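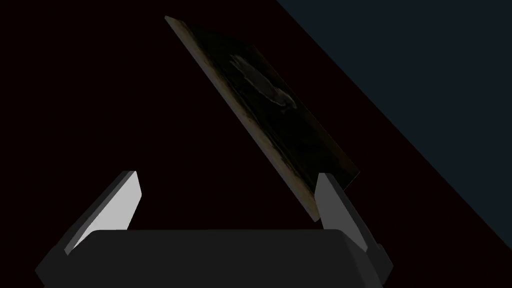

Sarmīte Kairys wrote back after her trial that the wide opening was what sold her, and that she had stopped writing a separate approach for every part in her bin.

22 Feb 2020, by Jaanus Toom

Flovuteo is a two-finger gripper package for simulated picking work. It comes from Rätsep and is sold through Tuvano as a yearly license. You get the gripper model, a set of flat and boxy test parts, and a grasp planner that runs against both.

The fingers are wedge-shaped and mount on a wide palm housing. A view from behind the palm is included, so you can watch a part come in between the fingers. Thin boards are the hardest items in the part set, mainly when they arrive at a steep tilt. The planner lets you set the approach angle by hand or leave it on automatic.

What is in the package
- Gripper model with adjustable finger opening
- 39 test parts, 9 of them flat boards
- Grasp planner with manual and automatic approach
- 3,000 recorded grasp attempts, failed ones included
- Setup guide in English

Lighting is set per session. The default puts the main light on the left, which leaves the palm and most of a dark part in shade. Keep it if you are testing vision code on poor contrast. For plain grasp tuning, add a second light from the menu.

Flovuteo does not model soft fingers or suction. If you need suction, look at Emlow, which uses the same part format and will open your saved sessions.

A license covers 2 workstations. Extra seats can be added at any time and are billed to the end of the license year. Support is by email with Ilze Paulauskas, and replies normally come the next working day. The next part set is planned for September and is free to current license holders.

Last updated: 22 hours ago

We use cookies to remember your cart and region. By staying on this site you accept them.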